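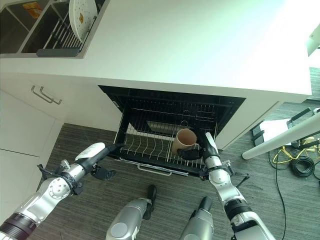 *The kitchen at Fomstead, with the lower rack of the dishwasher pulled out.*

Xiaoqing Ren has run the office at Fomstead for six years. Her title is workplace manager, but when people in the building talk about her they mostly talk about the kitchen. She wrote the sign over the sink, took it down a year later, and now has no signs up at all.

I met her in September, a little after 8 a.m., before most of the desks were taken. Fomstead rents 2,912 square feet on one floor and shares it with two smaller companies, Gultis and Nirnus. There are 63 people with a key card. They all use the same sink.

"When I started there were two kitchens," Ren said. "One was a closet with a microwave in it. We gave that one up and put everything in here, and for the first month it was a mess. You had three companies with three ideas about what clean means."

I asked what the ideas were.

"At Gultis they washed everything by hand and left it in the rack. At Nirnus they put it all in the dishwasher, pots included. Our people left it on the counter and went to a meeting."

She didn't pick one of the three. The dishwasher takes mugs, cups, and everyday plates. The wire drying rack in the sink is for whatever somebody has washed by hand, and it is supposed to be cleared by the end of the day. The counter is supposed to have nothing on it.

"White counters show everything," she said. "I would not have chosen white. The landlord chose white. But I have come around to it, because if there's a coffee ring you see it from the door and you wipe it up."

### Loading from the back

Ren has opinions about the lower rack. She wants it pulled out the whole way before anyone puts anything in it, and she wants the back filled first. Most people, she said, slide it out halfway and drop their mug in the nearest space, and the next person has to reach over it.

"Then the front is full and the back has nothing in it, and someone runs it like that. I used to rearrange it. Every afternoon I would stand there and move cups around. I stopped doing that in my second year."

What made her stop?

"I hurt my back. It wasn't the dishwasher, it was a bookcase. But I was out for two weeks, and when I came back the dishwasher was fine. It wasn't loaded the way I would load it. The cups were clean, though."

She still pulls the rack out when she walks by, to look. She did it twice while we were talking.

The machine itself is the second one they've had. The first began leaking under the cabinets, and the repair quote came in at 500 dollars, which she thought was too much for a dishwasher that had never dried anything properly. She got the new one approved the same afternoon. It has a black interior, and she was against that at first. She had wanted plain steel.

"Inside a black one you can't see a dark mug at the back," she said. "You can see a light one. So when I buy mugs now I buy light ones. Beige, white, whatever they have."

### Where the cups go

The mugs belong to the office and people are asked not to bring their own, though many do. Ren keeps a shelf for the ones from home. She doesn't throw them out. One has been there since before the move, and she has asked about it by email three times.

Plastic cups are a separate subject. She bought a stack of them for a summer lunch and meant them to be used once and put away. They got popular. They are light, they don't break on the kitchen floor, and people like to have one at their desk for water.

"I was told plastic looks cheap," she said. "Fine. In six years I have swept up a lot of mugs, and I have never swept up one of those."

The trouble is getting them back. A mug with coffee in it gets old by the afternoon and somebody brings it to the sink. A cup that had water in it can sit behind a laptop for a long time. Ren does a round before she leaves, with a tray, and she knows which parts of the floor to check first. The far side is one of them: the dark striped carpet, the white tables, the router and its cables underneath. There's always a laptop or a phone lying out on the tables there, and she doesn't like open water near any of it.

"I don't touch the cables," she said. "I had a long talk with the people who sit over there. The wires are theirs and the floor is mine. If a wire is on the floor we discuss it."

I asked who wins.

"It depends on the wire."

She would like the power strip off the carpet and up on the wall. She has a quote for it from an electrician and has been sitting on it since spring — the outlets on that side need moving too, and she'd prefer to have it all done at once. The chairs also bother her. They're mesh-backed office chairs on wheels, comfortable enough, and they drift. She pushes them in on her round. One thing she won't argue about is the fire extinguisher, which has to be reachable, so no boxes and no parked chairs in front of it.

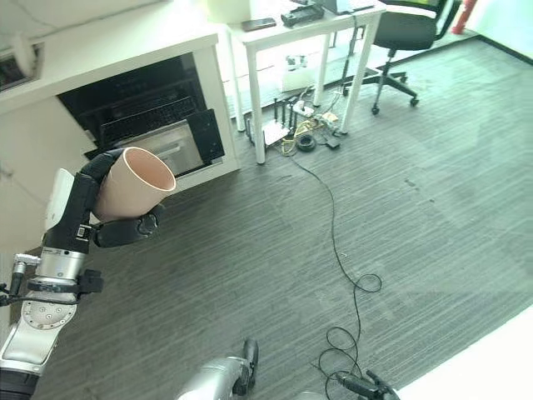

### The Song shelves

Next on her list is storage. Fomstead has ordered a set of open shelves from Song, a local shop that made the reception bench, and they'll go on the wall across from the sink. Ren drew the plan herself on graph paper. The lowest shelf is for plates, the one above it for mugs, and the top one for things used once a month, like the big serving bowls and the second kettle.

Some people at Nirnus wanted cabinet doors. The kitchen already has a run of white cabinets with bar handles, and they thought the new wall should match. Ren said no.

"We have doors already. Behind the doors I find one lid, a bag of rice, and somebody's blender. With a shelf you can see what's there and you can see what's missing."

She expects dust, and she expects complaints about dust. The plan is to keep only as many mugs out as get used in a day, so nothing stands there long enough to need wiping. The rest will be boxed.

By nine the kitchen had filled up and we moved out of the way of the coffee machine. Two people stopped to ask her about a delivery. A third wanted to know whether the dishwasher was clean or dirty, and she told him to open it and look.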